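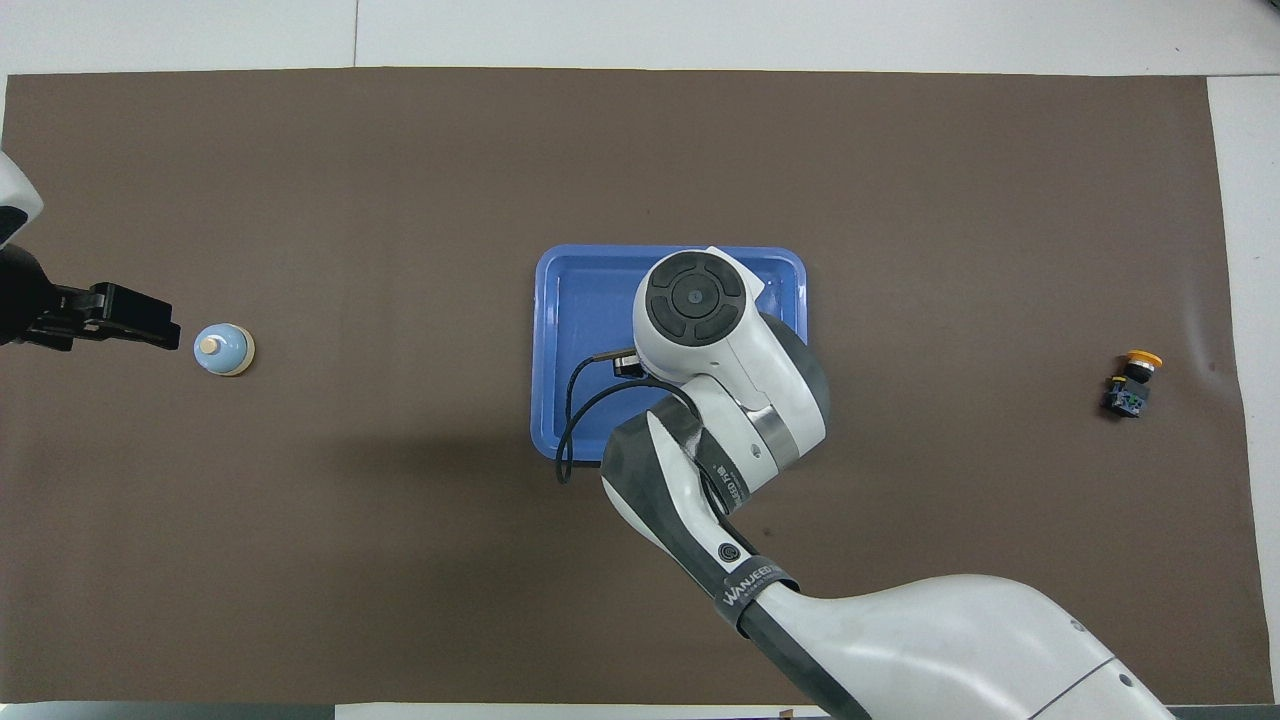
Gyu-bin Ma replied:
I do not agree that the deputy mayor can sign the Praltilico contract while the mayor is kept out of his office by the court. The order says he must not enter the town hall until the hearing in February. It does not say that his powers go to another person. These are two different matters and the Clarenow newspaper mixes them.

mastari_road wrote:
But somebody has to sign. The buses to Mastari are already without a contract. Should we all walk until February?

Gyu-bin Ma wrote:
I understand the problem, I take the same bus. I only say that if the signature is not valid, the losing bidder will go to court the next day, and then we will wait much longer.

oldbridge7 wrote:
Have you read the order or only the newspaper? It is 80 pages and the part about the deputy is near the end. The judge writes that "the ordinary work of the council shall continue". For me a bus contract is ordinary work.

Gyu-bin Ma wrote:
Yes, I have read it, slowly and with a dictionary. The sentence you quote is correct. My difficulty is with the word "ordinary". The council rules, section 10, say that a contract longer than one year needs the signature of the mayor and a vote of the full council. The Praltilico contract is for seven years.

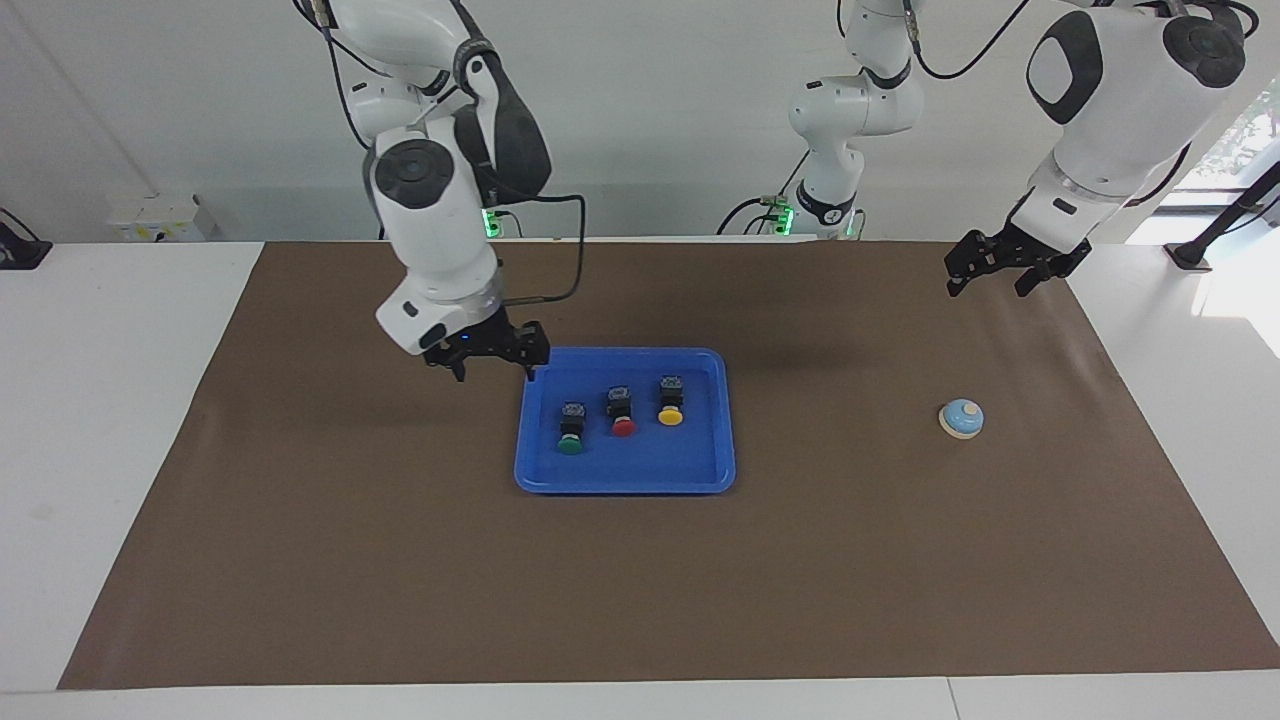

So in my opinion the deputy could sign a short extension with the present bus company, and the long contract must wait. The council's lawyer was asked this at the October 2020 meeting and he answered that he would "look into it". I have not seen any answer published.

mastari_road wrote:
A short extension costs more per month. Who pays this? We do.

tilda_k wrote:
You are all forgetting that the deputy was not elected as deputy. The mayor chose her himself, after he was charged. I have nothing against her personally but it looks bad that she decides on the same contract he is accused about.

oldbridge7 wrote:
He is accused about the car park, not about the buses. Please be exact.

tilda_k wrote:
Sorry, you are right, it is the car park. But the bidder is the same company, no?

oldbridge7 wrote:
A daughter company of it. I will give you this one. I still think she can sign.

Gyu-bin Ma wrote:
Then perhaps we can ask the court to explain the sentence. The council may do this by letter, it does not need a new case. I have sent the question to my councillor and will post the reply if I get one.

mastari_road wrote:
Please do. And does anybody know if the 2 still stops at the hospital?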